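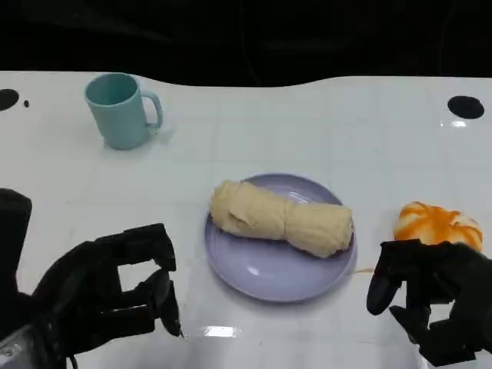
읽는 시간 2분

브랜드사이드, 1인용 식기 라인 ‘타히리’ 11월 출시
연한 청록색 머그와 라벤더색 접시로 아침 식탁 구성

생활용품 기업 브랜드사이드(Brandside)는 1인 가구와 소규모 사무실을 위한 식기 라인 ‘타히리(Tahiri)’를 오는 11월 정식 출시한다고 밝혔다. 타히리는 머그와 원형 접시를 기본 구성으로 하며, 낱개와 세트 두 가지 방식으로 판매된다.

이번 제품은 간단한 아침 식사와 간식 시간을 염두에 두고 기획되었다. 브랜드사이드는 출시에 앞서 자사 회원 2,552명을 대상으로 식습관 설문을 실시하였으며, 이 중 2,446명의 응답을 유효 응답으로 집계하였다. 응답자 다수는 평일 아침에 롤 형태의 빵이나 랩처럼 손으로 집어 먹을 수 있는 음식을 음료 한 잔과 함께 먹는다고 답하였다. 큰 접시와 작은 접시를 여러 장 갖추기보다 한 장으로 식사를 마치고 싶다는 의견도 많았다.

이에 따라 타히리의 원형 접시는 길게 만 음식을 비스듬히 올려놓을 수 있는 크기로 정해졌다. 가장자리는 완만하게 올라와 있으며, 색상은 옅은 보라 계열의 라벤더이다. 머그는 무광 느낌의 연한 청록색으로 마감하였고, 둥근 손잡이를 달았다. 두 제품의 색은 흰색 식탁 위에 함께 놓이는 경우를 기준으로 조정되었다. 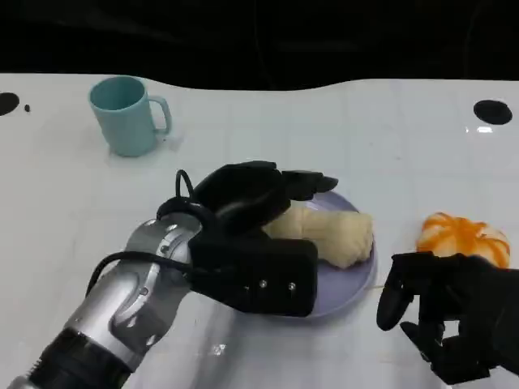 흰색 테이블 위에 놓인 연한 청록색 머그.

색상 개발은 디자인 스튜디오 스테던스(Stedance)가 담당하였다. 스테던스는 광택이 있는 상판과 무광 상판에서 각각 시제품을 검토하였고, 조명이 반사되는 환경에서도 머그와 접시의 색이 구분되도록 최종 색상을 선정하였다. 검토 과정에서 제안된 짙은 색상안은 이번 출시 품목에서 제외되었으며, 추후 별도 품목으로 검토할 예정이다.

브랜드사이드 상품기획팀은 “바쁜 아침에도 접시 한 장과 머그 한 개로 식탁을 차릴 수 있도록 구성을 단순하게 하였다”며 “기존 식기와 섞어 사용하는 고객의 의견도 제품 개발에 반영하였다”고 설명하였다.

타히리는 정식 출시에 앞서 생활용품 편집매장 파토브(Patov)에서 먼저 공개된다. 사전 공개 기간에는 머그와 접시로 구성된 세트 423개가 한정 수량으로 판매되며, 구매는 1인당 2세트까지 가능하다. 매장 내 전시 공간에서는 제품을 직접 들어 보고 색상을 비교할 수 있다. 전시 공간은 매주 화요일 휴관한다.

세트 상품은 종이 완충재를 사용한 상자에 담겨 제공된다. 낱개 상품의 포장과 교환 기준은 출시일에 맞추어 브랜드사이드 고객 안내 페이지에 게시될 예정이다.

제품 및 취재 관련 문의는 브랜드사이드 홍보팀에서 접수한다.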